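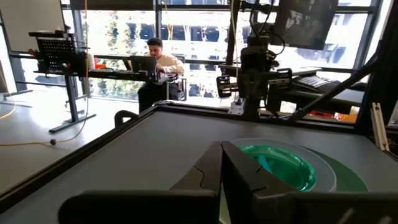
Stacking, nesting and finding room: our tableware project

Home Projects Reports Staff pages Contact
Search this site Enter keywords Go

I picked tableware for my project in May, mainly due to the cupboard in my shared flat, which is a disgrace. Four of us live there and every plate has a different owner and a different size. My partner on this was Eyvindur Steinarsdóttir, who is far tidier than me and did most of the measuring (thank you!).

The question we set ourselves was pretty simple. If you've got a mixed lot of round things – plates, bowls, flat discs to go underneath – what's the best order to pile them in so they take up the least shelf and you can still get one out without a crash?

We did the piling on a flat grey tabletop. The pile I kept coming back to has a shiny green see-through bowl sitting on a greyish see-through plate, with a flat dark green disc partly under the plate. There's a little bright blue piece inside the bowl as well. I like how the green catches the light, though Eyvindur says that isn't a finding.

What we tried

We made 222 piles over the whole project and wrote each one down in a spreadsheet called Platuditz (my name for it, sorry). Each pile got a height, a width and a wobble score from 1 to 3, with 3 meaning I wouldn't walk past it with a bag on.

Biggest at the bottom won for wobble, as you'd expect. What surprised me was how much a disc poking out to one side spoils things. The pile might be lovely and low but it eats up shelf, and two of those side by side is basically a full cupboard. Bowls inside bowls saved the most height, but only when the rims were close in shape. Otherwise they jam, and then you're stood there twisting them at breakfast.

Problems

Our wobble score is a bit woolly. Amos Schumacher, who marked our draft, pointed out that I scored more kindly in the afternoons, and he's right, the spreadsheet shows it. I'd use a proper tilt test next time and get Eyvindur to do all the scoring. I'd also like to try square plates, which we left out completely.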